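Vanags Recorder Setup Guide
Section 4. Recording examples for a tabletop task
Revised 2020-08-04

Read this section before you record anything you plan to train on. It assumes the arms are calibrated (Section 2) and the cameras are streaming (Section 3).

4.1 What to expect

The sales sheet says Vanags learns a task "from a handful of examples." We have not seen that happen on a task anyone cared about. With a handful of examples you get a policy that repeats a handful of motions, and it looks fine until the sponge is moved a hand's width to the side. Plan on 1000 episodes for one task, and plan on throwing some of them out.

A bigger number does not fix a bad set. One thousand episodes with the object in the same spot is one episode with a large file size. Helju Pētersons ran that comparison at the Limholm site in May, and the small varied set beat the large lazy one every time she tested them. Her test was also small, so treat it as a hint.

4.2 Before the first episode

1. Clear everything off the work area that is not part of the task. Fixtures that stay on the table for the whole session may stay, but do not move them once you start.

2. Check the gray tape outline. The task objects go inside it. If a strip has lifted or been replaced at an angle, fix it now. The policy may learn the tape, whether you want it to or not.

3. Look under the arms and in front of the table for cables. Move each wrist through its full range by teleoperation and watch the cable, not the hand.

CAUTION: A wrist cable that snags on the table edge will pull the connector before the arm reports a fault. Do not count on the fault light.

4. Open the Session page and enter the end effector for each side. The recorder does not detect this. If you swap a gripper for a hand and leave the field alone, every episode will be saved with the wrong label and no warning.

5. Set the task name. Use the same spelling as last time. "sponge_pick" and "SpongePick" are two tasks as far as the trainer is concerned.

6. Record one test episode and play it back from all cameras. A green status light means only that frames are arriving. It does not tell you that they are sharp, or that they are in step with the joint data.

4.3 Recording

1. Place the objects. Use the placement list from the Session page and do not pick spots by eye. People who believe they are placing things at random put them in the middle.

2. Bring both arms to the start pose and wait for the tone.

3. Press Record, wait 2 seconds, then move. If you start early, the first motion is trimmed and the episode begins partway through the reach.

4. Do the task at a steady pace. Small corrections are fine and probably useful. Long pauses while you think are not, and the policy will copy them.

5. Press Stop, then mark the episode Good, Bad or Unsure. Mark it right away. Operators who leave the marking for the end of the day call nearly everything Good.

6. Take a break after 35 episodes. The default reminder is set much later than this, and we recommend changing it.

NOTE: "Auto-grade" is turned on in new installs. It compares the last frame with a reference picture and gives a score. It has given high scores to episodes where the object was hidden behind a hand. Turn it off under Session > Grading until you have checked it against your own marks.

4.4 Checking the views

Step through a few frames from the head camera and the wrist camera before you accept a session. For each frame, ask whether you could do the task with only that view. If you could not, be slow to believe that the policy can.

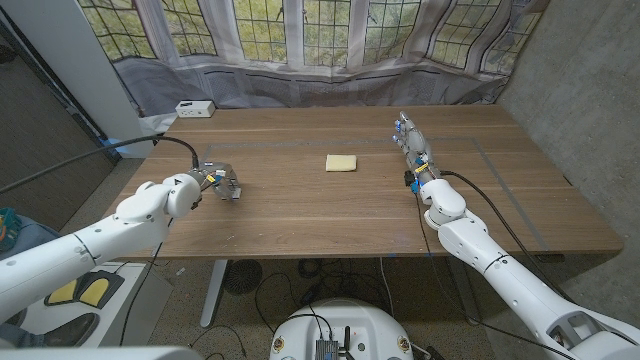
Head camera, gripper on the left arm and fingered hand on the right. Only the sponge is in play.
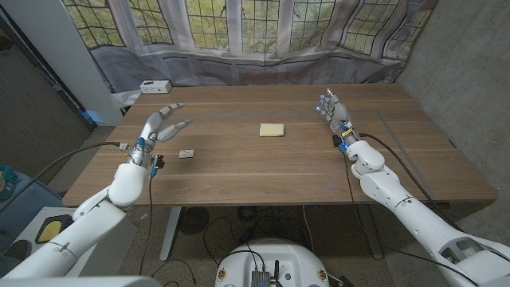
Head camera, fingered hands on both arms, with a small packet as a second object.

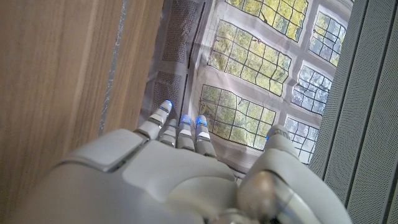

Wrist camera. The hand fills the lower half of the view.

4.5 Mixing sessions

1. Do not merge sessions recorded with different end effectors. The Merge button will let you, and the training curve will look healthy. Justinas Paulauskas at Gekcombe has asked for a block on this, and it is on the list for a later release.

2. Sessions with an extra object may be merged with sessions that lack it, provided the task name and the end effectors match. Keep a copy of each one unmerged.

3. Set aside 2 full sessions for testing and keep them out of training. The built-in split picks single episodes at random, so near-copies of the test episodes end up in the training set and the score comes out too high.

4. Write down what you changed between sessions: curtain, lights, table position, operator. The Notes field holds one line and drops the rest without telling you. Use a separate file.

4.6 If the trained policy ignores the object

Replay the placement list first. If the reach ends at the same point wherever the object is, the fault is almost always in the examples, and more training time will not help. Go back to 4.3, step 1. If the placements are well spread, check the camera timing as described in Section 3 before you contact support.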